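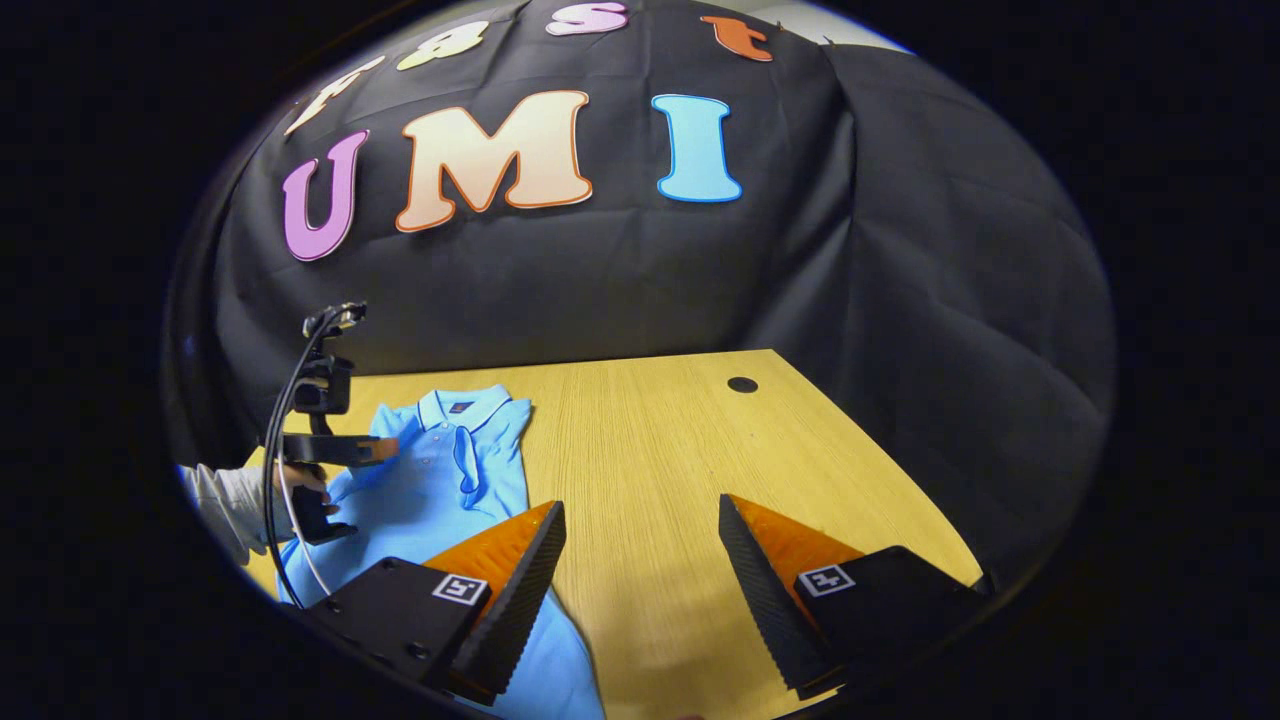 Rutkowska Dental Lab
@rutkowskadental

Nov 6, 2019

Short thread for the dentists who send us crowns and night guards. Please read before your next box goes out.

Starting Monday we pick up from Fokgate two times a day, at 10 and at 3. The old noon pickup is finished.

Impressions which arrive after 3 will be poured the next morning. Alginate does not like to wait, so for these cases please call first.

The new case form has a line for the shade of the neighbor tooth. Many offices leave it empty. Then we must phone you, and your crown loses up to 2 days.

If you send a photo for the shade, hold the tab next to the tooth and at the same height. Turn off the chair lamp. Daylight from a window is best for us.

Night guards: please write hard or soft. "Normal" we cannot make :)

We changed our scan program in July, and old case numbers stay the same. Case 622 and everything before it is still on paper, so give us one extra day if you need a copy from there.

Flondolgate offices, your boxes go with the afternoon driver only. Same phone, same price.

Somebody asked if we still repair dentures while the patient waits. Yes, Tuesday and Thursday mornings, but call before you send the person.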